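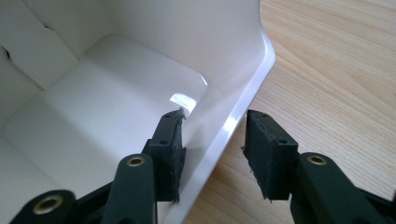

Sizwe Mabaso argued, after reading an early draft, that a rim grasp should not be scored as one event, because the operator makes two separate decisions: which side of the wall each finger goes on, and when to close. We had been treating both as a single "grasp" label. After going back through the Kutero recordings we agreed with him, and the rest of this section uses the split labels.

4.2 Labeling rim grasps

The Kutero set holds 400 demonstrations recorded with a hand-held gripper on open containers and other thin-walled objects. Eight operators took part. They were told which object to move and where to put it, but not where to grip it. Each demonstration was divided by hand into approach, straddle, close and lift. Straddle is the new label. It starts when one pad is inside the wall and the other is outside, and it ends when the fingers begin to move toward each other.

The wrist view is the only input to the policy, so a label has to be something that can be decided from that view. This caused trouble at the start of straddle. On a white container the wall is glossy and the edge of the rim can wash out, and annotators disagreed on the first frame by up to 17 frames. We kept the earlier of the two marks when both annotators accepted it on a second pass – otherwise the demonstration was left out of training.
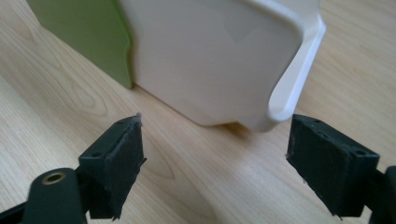
Approach is the longest phase for most operators and also the one with the most variation. Some line up the gap with the rim from far away and then move straight in. Others come in toward the middle of the object and shift sideways late. A single view does not always show which of these is under way. In Figure 4 the fingers are open and turned toward a white object, and the curved rim on its right side lies just above and to the left of the right finger, so neither pad is yet across it. We label such frames as approach whatever follows. An earlier version of the guide let annotators look ahead and mark the intended contact point, but this gave the policy labels it had no way of predicting from what it could see.

Drivo, our baseline, was trained on the same demonstrations with the old single grasp label. It shares the encoder and the action head with our model. The only change is the extra output for phase, which is fed back to the action head at the next step.

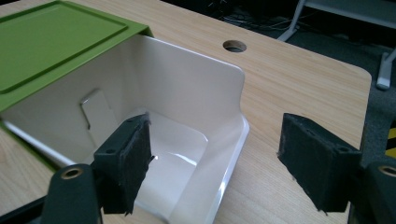 The phase output is held for at least two steps before it is allowed to change. Without this hold the model switched back and forth between approach and straddle near the rim, and the fingers started to close early. The hold adds a short delay at the start of closing, which we accepted. We did not tune it separately for each object.

Demonstrations recorded at Rundesholm were kept out of training and used only for testing. They follow the same labeling guide, including the rule against looking ahead. Results by phase are given in Section 5.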